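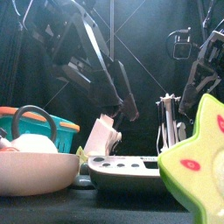 Gilles Chevalier reckons a blood pressure cuff is only as good as the person sitting still in it, and he wrote to tell me so after I grumbled about my old one last month. Fair call, Gilles! I'd been taking mine straight after climbing the stairs with the shopping.

So I sat down properly for this one. The Pollow is an upper arm monitor, $118 at my chemist, and I've had it on the go since March. Two readings in the morning, one before bed, feet flat on the floor, no talking (that last bit nearly killed me).

The good stuff first. The numbers are huge, I can read them without my glasses, and the cuff goes on one-handed once you've got the knack. It's quiet too. My old Dravitz groaned like a camper mattress being pumped up and woke the dog every morning.

The app is another story. It wanted my email, my birthday and a password with a symbol in it before it would show me a graph, and then it lost a whole week. I've gone back to a notebook, which my GP prefers anyway. She checked the Pollow against the one in her rooms and they came out 3 points apart on the top number, and she was happy with that.

The cuff squeezes pretty hard, mind you. If you bruise easily, ask to try it in the shop. It also comes in a large size but you have to order that separately, and mine took until the second Monday to turn up.

Four stars from me, minus the app.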